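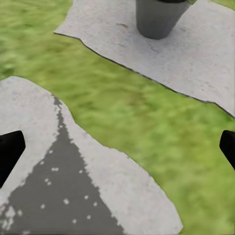 Lucienne Carré said the count centre at Trevby should publish its ballot reconciliation sheets on the same evening as the result. Staff at the open day replied that the sheets are held back until every polling district has been signed off, and that this will not change before the November council poll.

The visit began at 14:00 in the main hall. Trevby handles postal and in-person ballots for two wards, Owen and Kundau. Each ward has its own verification tables, 20 in total, and ballots from one are not brought into the other's area. A sealed box is logged at the door, opened in front of party agents and emptied face down. Papers are bundled, and the bundle total is checked against the presiding officer's account. A difference means a full recount of that box.

Postal packs are treated separately. Signatures and dates of birth are scanned with a Rosuter reader, and a failed match goes to an adjudicator. The centre expects more than 3000 postal packs in November. One reader clears 600 an hour, excluding adjudication.
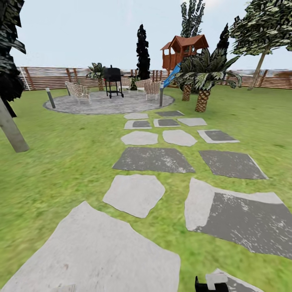
Access for agents and observers

Passes are issued at the side entrance on production of a signed appointment form. Agents may stand at any table in their ward but may not touch papers. Phones are left at the desk.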